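Unit 7: Fixture Difficulty and Squad Rotation
Module: Introduction to Sports Forecasting
Instructor: Teresa Leitão

Purpose of this unit

Students will learn to rate the difficulty of upcoming league matches and to use those ratings when selecting a fantasy squad under a fixed budget. The unit assumes familiarity with the scoring rules handed out in the first session.

1. Rating an opponent

A fixture rating is an estimate of how many goals a team is likely to score and concede in a given match. The simplest rating uses league position alone. This is a poor guide early in the season, when a single heavy defeat can move a club several places. The course uses the Ladefoged scale, which combines goals scored, goals conceded and venue. Home and away ratings are kept separate throughout.

In the practice league, Kollovel conceded far more often away than at home. A student who rated the club on its overall record would have undervalued its defenders in home matches.
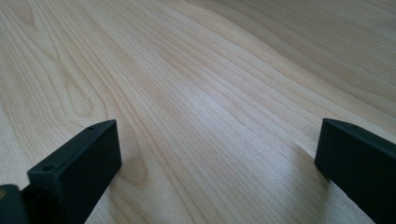
Wood grain on a pale surface.

2. Planning a rotation

Two inexpensive defenders with alternating home fixtures may be treated as one position. Before buying such a pair, set out both schedules side by side and mark every week in which the two clubs play away together. Obi's notes on Ullotwood and Trotska are a useful model — see the second reading.

Rotation carries a cost. The player left on the bench may outscore the one selected, and a postponed match can upset the whole plan. Goalkeepers are generally easier to rotate than forwards, whose returns depend more on individual form.

3. Reading

Carvalho, B., "Home Advantage in Short Seasons," course reader, p. 20.
Obi, A., "Pairing Defenders," course reader, p. 48.

4. Assignment

Select one rotating pair from the practice league and defend the choice in two pages. State the rating of each fixture and identify the weakest week. Work is due at the start of the next session, in Room 305. Questions on the ratings may be addressed to Graça Loureiro during office hours.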